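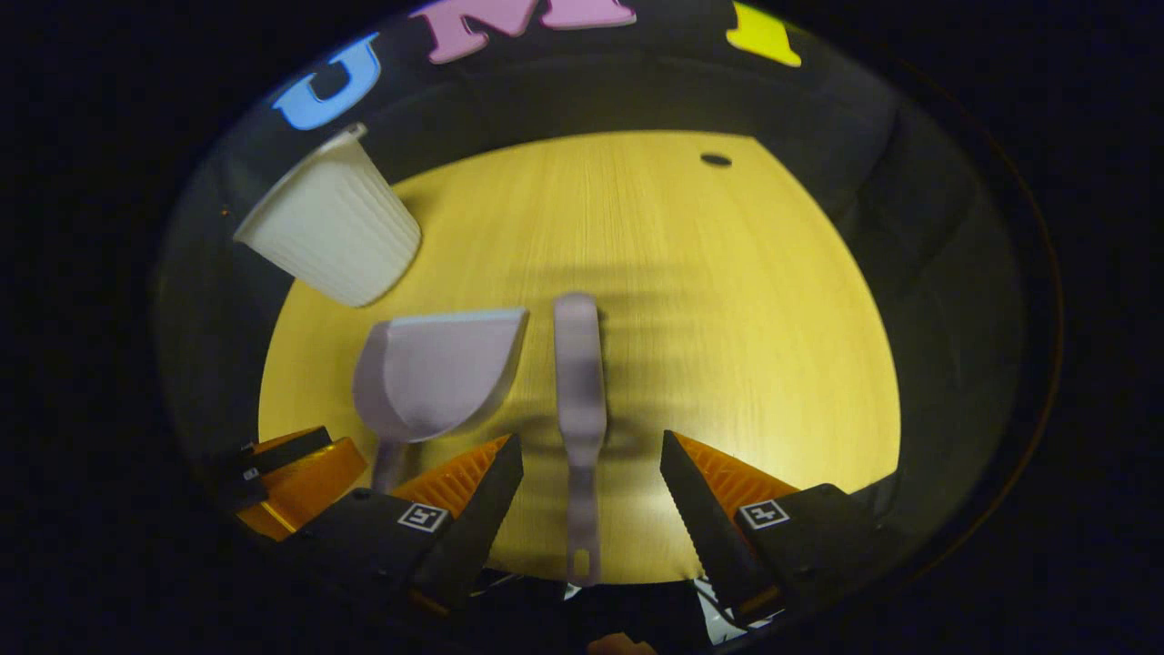 Photo: Plevden Home Pages

Wood table care, minus the folklore

Every few months another list of miracle cures for wooden tables makes the rounds, and every few months I get mail asking if mayonnaise works. I have tried most of these on scrap boards and on one old pine table that has suffered a great deal for this column. Some of the tips are fine. A good many are somebody's grandmother being misquoted.

Find out what finish you have before you do anything. Most of the advice out there skips this step, and it's the one that decides everything else. Put a drop of water somewhere it won't be noticed, on the underside if the underside was finished too. If it beads up and sits there, you have a sealed surface, probably varnish or lacquer. If it soaks in and leaves a dark spot, the wood is bare or only oiled. Pale tables are the hard ones to judge by eye, as a clear matte finish can look just like raw wood.

Mayonnaise on white rings. It sometimes works, on some finishes, if the ring is fresh. It's the oil doing the job, so plain vegetable oil or petroleum jelly will do the same and won't smell like a deli by evening. Leave it on overnight and wipe it off. If the ring is still there in the morning, a second coat of sandwich spread isn't going to change its mind.

The hair dryer. Better than the mayonnaise, in my experience. Low heat, keep it moving, and quit if the finish feels soft or tacky. It only helps with white marks, which are moisture caught in the finish. Black marks are down in the wood itself, usually from iron and water, and you can blow hot air at those until the power bill comes.

Toothpaste. It's an abrasive. You are sanding your table with mint. On a glossy finish you'll trade a ring for a dull patch, and the dull patch is harder to fix.

Walnut rubbed on scratches. I expected nothing and got a little more than that. On a dark table the nut does darken a light scratch for a while. On birch, maple or pine, skip it, or you'll turn a scratch you could barely see into a brown line that you can.

Olive oil and lemon juice as polish. This one won't die. Olive oil never really hardens, so it stays on the surface collecting dust, and on bare wood it can go rancid. The lemon adds a nice smell and some acid the wood didn't ask for. If your table is oiled, use an oil meant for wood that cures, and read the can. If it's sealed, it doesn't need feeding. Varnish isn't hungry.

I was also sent a tub of Tresano board cream and a bottle of Hodis "reviving" spray. The cream is pleasant enough on bare wood, though I couldn't tell it from the plain mineral oil and beeswax I mix at home at 4 parts oil to 1 of wax. The spray made my sealed test board shiny for two days and streaky after that. I won't be buying either one.

What I do, if anybody wants the dull version:

Wipe spills when they happen. Damp cloth, then a dry one.

For weekly cleaning, a few drops of dish soap in a bowl of warm water. Wring the cloth out hard.

Keep the table off the radiator side of the room in winter. Dry heat opens more cracks than any spilled drink. I like the humidity in the room to stay at about 40 percent, and I'll admit I only check it when I remember.

On an oiled table, wipe on a thin coat when the water drop stops beading. Wait 8 hours before you put anything back on it, longer if it still feels greasy. Spread the oily rags flat outdoors to dry. Don't ball them up in the trash, they can catch fire on their own, and that warning is one piece of folklore that's true.

A reader at the Siliņa woodworking night class wrote in to say that black tea lightens water stains. I brewed a pot and tried it on three boards. It darkened oak, did next to nothing on pine, and left a ring of its own on the birch. If you've had a different result, tell me what wood and what finish, and I'll run it again in December when the shop is quiet.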